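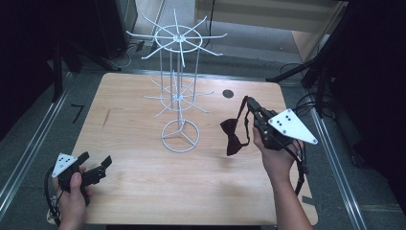 Malcolm Haslam
Second-year student, Automation and Society
Visit report, Tornus open day, March

I signed up for the Tornus open day expecting robots. The flyer from Trodmont College said "see the future of handling work," and I had already drafted half of this report in my head on the bus. What I watched for most of the afternoon was people working with their hands, and I have had to think again about what the report should be about.

The part I want to discuss is the bow tie station. An operator holds a black gripper in each hand, and each gripper has a white triangular plate on it with small black dots. On the table is a white wire rack with two tiers of spokes, the kind you could use for ties or accessories. The task is to get a bow tie onto one of the spokes. The one I watched most closely was dark maroon, held in the jaws of the right-hand gripper with the neck strap looping up over the top.

Our guide explained that the movements are recorded and used to train a robot arm on the same task. They call the whole program Presard. The company wants 300 good recordings of each task before it starts training. A good recording, as I understood it, is one where the operator finishes without dropping anything or stopping to think.

That last condition bothered me. A person in a shop stops to think all the time. If you only keep the smooth tries, I would guess the robot learns very little about what to do when a strap slides off the end of the spoke. I asked about this and was told that "recovery data" is a separate project. I asked when it would start and did not get a date.

I was allowed to try the grippers for six minutes. They are awkward at first, mostly because you keep wanting to use your fingers. Closing the jaws on fabric is easy enough. Getting the loop of the strap over the upturned tip of a spoke is a lot harder, and you cannot feel when it has caught. By my fourth try I had stopped using the left gripper altogether, which the operator said was common with new people. I wonder how much of that one-handed habit ends up in what the robot learns.

After the break we saw the arm itself, in another room. It hung one bow tie, slowly, and people clapped. It missed on the next try and the guide moved us along to the questions. One success and one miss is not enough to judge anything by, and I am not going to pretend it is. But the handout, written by a consulting firm called Olaniyan, says the system is "ready for retail environments." Nothing I was shown supports that sentence. The bow ties were laid out for the arm beforehand, the rack was always in the same place, and there were no customers reaching across it.

To be fair to the people at the station, they never made that claim. The operator was open about how tiring the work is. She does 20 recordings and then takes a rest – her wrists decide, she said. She also said she could tell in the first second whether a try would be any good. I would have liked to hear more from her and less from the slides.

Questions I left with:

Who picks which recordings are kept, and is there a written rule?
Does the arm do as well with a different rack?
What does an hour of this work cost compared with an hour of somebody simply hanging bow ties?

I sent all three to the address on the handout and have had a reply to the second only. It said that other racks are "in scope." I have asked what that means.

For the assignment, we were told to say whether the visit changed our view of automation. It changed my view of how the training is done, and I have more respect for the people holding the grippers than I did that morning. On the bigger claim I am where I started – I would want to see the arm work through a full rack with nobody setting things up for it before I believed the handout.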